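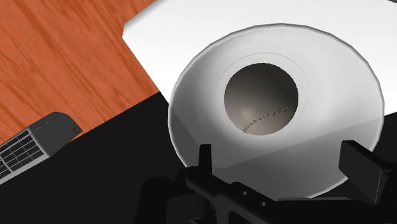
Lostport: Effect on Found-Item Rounds and Desk Staffing

To: Lollero Site Staff list
From: Isaksson Facility Services, Operations Office
Re: Questions on Lostport

Colleagues,

The Operations Office has received a number of replies to the notice on Lostport, and one of them was sent to the full list. It is quoted below, and the answers are given to everyone. Supervisors are asked to post a copy at the desk for staff who do not read this list.

On 7th June, Aslak Vik wrote:

> I have worked the found-item rounds at Lollero for eight years, the last two as lead on the evening shift. I have read the notice twice and I still do not know what my job will be in the fall.
>
> The notice says the arm will "support collection and sorting." On my shift, collection and sorting is the work. We go through the restrooms and changing rooms after closing, pick up what people leave behind, bag it, tag it and carry it to the desk. If the arm does that, what are we supporting?
>
> I also want to ask who decides what is lost property and what is trash. A single shoe looks like trash until the owner calls. We know this from experience and I do not see it written down anywhere.
>
> Last, some of us heard that the trials are being run with things set out on a toilet. Is that so, and will we be expected to clean up after it?
>
> Aslak Vik

The questions are answered in the order in which they were raised.

1. Positions

No position on the found-item rounds will be removed during the trial period. The rounds team is at present 10 people across both shifts, and it will remain at that number until the trial has been reviewed. The Operations Office is not able to give an assurance beyond the review, and would prefer to say so now.

What will change is how the hours are divided. Under the current schedule a round takes most of the shift, and tagging is done in whatever time remains. Under the trial schedule, the arm will be assigned to one restroom block, and the person on that block will be responsible for opening the room, checking it before the arm is started, and receiving the items afterward. Tagging and calls to owners will be scheduled as separate work with their own hours. Staff who have asked for more daytime hours at the desk should inform their supervisor, as those hours will be filled from the rounds team first.

All staff on the trial block will receive 20 hours of paid training. Training is held on shift. It will cover stopping the arm, clearing a stalled grip, and recording a missed item in Datum. Staff are not expected to repair the equipment.

2. What is kept and what is discarded

The arm will not make this decision. Its task is to lift an item from a surface and place it where it can be examined by a member of staff. The decision to keep, discard or hold an item remains with the rounds team.

Mr. Vik is correct that the practice has never been set down in writing. The present form in Datum offers only "kept" and "discarded," and the desk has for years used the notes field for everything else. Two members of the rounds team will be released from regular duties to write the rules, at their normal rate of pay, and a third category for single items such as one shoe or one glove will be added to the form. Volunteers should write to the Operations Office directly.

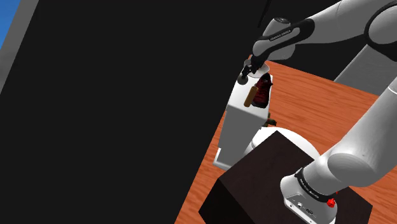
It should also be understood that the order in which items are picked up has consequences for the person receiving them. In the current practice, small items are taken first so that they do not roll off when something larger is moved. A ball left on a narrow ledge is a familiar case. The evening shift pointed this out at the first briefing, and the remark has been passed to the technical group with a request that it be treated as a requirement. Other knowledge of this kind is welcome, however minor it may seem, and staff time spent writing it down will be counted as working time.

3. The trials

The trials to date have been conducted in simulation only. No equipment has been operated in a Lollero restroom and no cleaning has been required of anyone. The surface in the simulated trials includes the top of a toilet tank. It was selected on the advice of the rounds team, who reported that the tank lid is the place where visitors most often set things down and forget them. Floors and hooks will be addressed at a later stage, if at all. 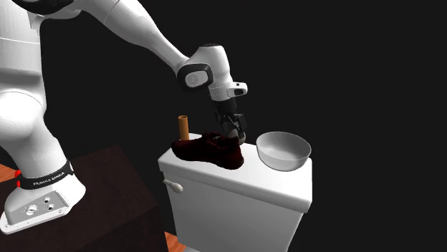 Lostport simulation. Items on the tank lid: shoe, cylinder, bowl, and a rounded gray object at the gripper.

When work moves to an actual room, wiping down the gripper between rooms will be an assigned task with time allowed for it on the schedule. It will not be added to the existing cleaning list. The gloves and supplies will be issued from the same cupboard as at present.

4. Matters raised by others

Several replies asked whether the arm's records will be used to compare the speed of individual staff. They will not. Datum will record the room, the item and the time at which it was received at the desk. Staff initials will continue to appear on the tag, as they do now, so that an owner's question can be answered by the person who handled the item. Pick times will be stored separately and will be visible to the technical group only.

One reply asked whether staff may decline to work on the trial block. They may, for the length of the trial, by informing their supervisor before the schedule is posted. No reason is required.

The trial schedule will be circulated on this list when the room has been confirmed. Until then the rounds continue unchanged, including the late check of the pool changing rooms, which was missed on almost every closing last month and should not be. Replies to this message should be sent to the Operations Office unless they are intended for the full list.

Operations Office
Isaksson Facility Services
Lollero site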